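Suche: Fragen durchsuchen ... Los

Dunkle Flecken in orangem T-Shirt – noch zu retten?
Gefragt im November von Bavurar

Beim Zusammenlegen der Wäsche habe ich gemerkt, dass mein oranges T-Shirt Flecken hat. Oben am Rumpf sind zwei dunkle, einer klein, der andere größer und verschmiert. Am Ärmelsaum ist noch ein schwacher, bräunlich-grüner. Das Shirt war schon einmal bei 40 Grad in der Maschine, 95 Prozent Baumwolle, Rest Elasthan. Ich weiß nicht, woher die Flecken kommen. Bleichen möchte ich wegen der Farbe nicht. Foto hänge ich unten an.

3 Antworten

Jibrin:
Der am Saum könnte Gras sein. Mit etwas Spiritus abtupfen, vorher innen an der Naht testen, ob die Farbe hält. Die dunklen eher wie Fett behandeln: Spülmittel pur drauf, 14 Minuten liegen lassen, kalt ausspülen. Danach Gallseife und normal waschen. Nicht in den Trockner, solange noch etwas zu sehen ist – Wärme macht es schlimmer.

Gast 352:
Einfach bei 90 Grad waschen, mache ich immer so.

Cutlow:
Bitte nicht bei 90 Grad, das Elasthan leiert aus und Orange verblasst schnell. Gallseife reicht meistens. Sonst Sauerstoffbleiche für Buntes, die ist etwas anderes als Chlor. Über Nacht einweichen.

Kommentare

Skoltel: Spiritus hat bei mir einen hellen Rand gegeben, also wirklich vorher testen.

Bavurar: Danke, ich fange mit dem Spülmittel an.

Gast: Gilt das auch für Leinen?

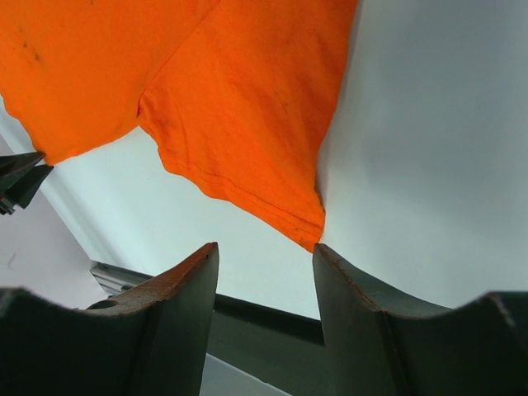 Oranges T-Shirt, Ärmel und Achselnaht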